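Tote (storage)

A tote is an open-topped container used to hold and move small goods inside a warehouse, shop or workshop. The word is also used for a cloth bag with two handles, but in the storage trade it nearly always means a rigid box or bin.

Types

Totes are sold in three main forms. Straight-wall totes give the most room for a given footprint but do not nest. Nesting totes have sloped walls and fit inside one another when empty. Stack-and-nest totes do both - turned one way they stack, turned the other way they nest.

Materials

Most totes are molded plastic. Metal bins are heavier and cost more, and are chosen where parts are sharp or oily. Fiberboard totes are cheap but do not stand up well to damp.

Use in Tutmont

The town of Tutmont had several tote makers at one time. The largest, Lombardi, offered 49 sizes in its catalog, later cut to 20. Its Estside plant employed 300 people and closed one December after the firm moved its molding work elsewhere. The Skeretti line, a nesting tote with a rolled rim, is still found in second-hand stock.

Handling

Small totes are carried by hand, by the rim or by molded grips. Larger ones travel on carts or roller conveyors. Goods may be picked from a tote by hand or by machine. 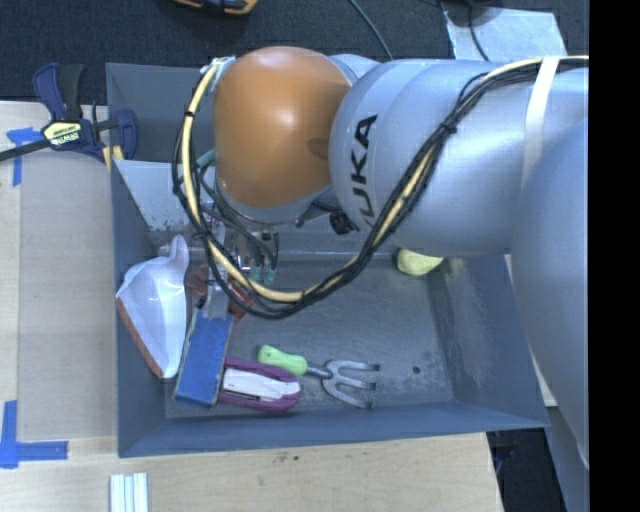
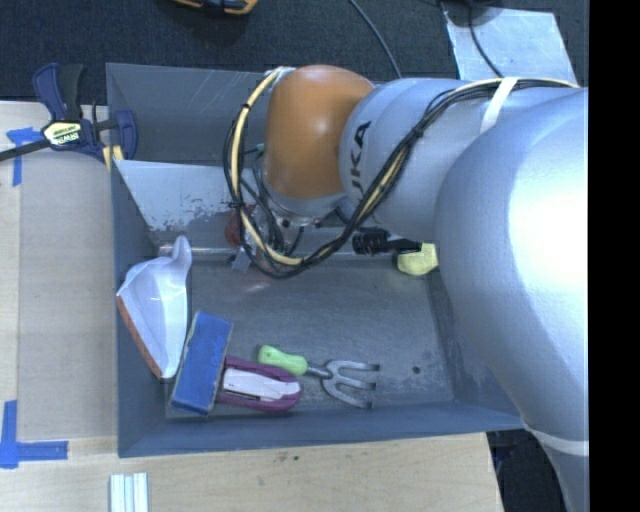
A KUKA arm over a gray metal container, in two views.

Care

Plastic totes are washed with warm water and mild soap and left upside down to drain. Cracked rims are not usually repaired, as the rim carries most of the load when totes are stacked. Labels should be removed before washing - old glue holds dirt and can make nested totes stick together.

See also: Crate, Pallet, Shelving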